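Handout 3: Counting Tilings

A strip of length n is covered with tiles of length 1 and 2. Let T(n) be the number of ways. Condition on the last tile and you get T(n) = T(n-1) + T(n-2), a sequence you have met before and will meet again, usually on exams.

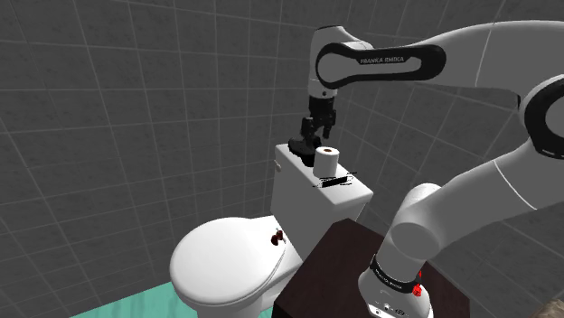

Gray square tiles, simulated bathroom.

Now allow tiles of length 3 too. Add one term and recompute T(1), T(2), T(3) by hand.

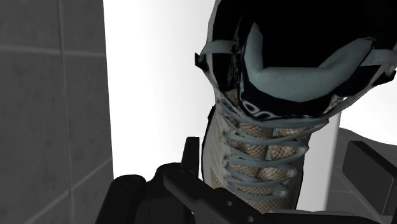
The new values are 1, 2, 4. Anyone who got 3 for the last one forgot the long tile. Find T(40) by machine, please.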